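Wash, Dry, Argue: the arm on dryer duty

Estside has been drying other people's towels for longer than most of us have been allowed near the machines. Since January we have had company. Votano, as the project is called on the paperwork, was supposed to take the bending and reaching off our hands, and it has taken some of it. It has also given Haruna Ueda a new job title, a login and a chair, and the chair is the part the rest of us resent.

The arm at dryer number one, basket on the floor beside it.
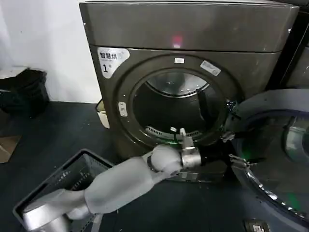

The round door and its domed glass, with the gripper fingers in front.

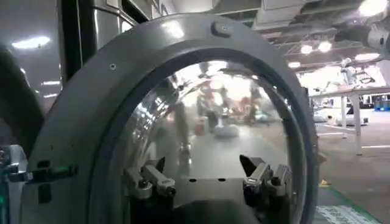
Estside Laundry Services / Drying Floor Team

Doors were the sore point. We open some 200 a shift and had never once thought of it as a skill. Valdemar Juhl now spends his mornings writing down how he does it, in steps, and has discovered that he leads with his hip.

Fewer sore backs, says Birthe Oddsson, and more meetings. Her old round was loading and unloading. Her new one is loading, unloading and filling in a form if the arm stops, which has to reach Gunhild Mikkelsen before the 3 o'clock handover. Folding is still ours, fitted sheets included, and the arm is welcome to them whenever it likes.

No jobs have gone. Agustina Saavedra got that in writing and keeps a copy pinned above the kettle. Comments about the chair to Haruna, please.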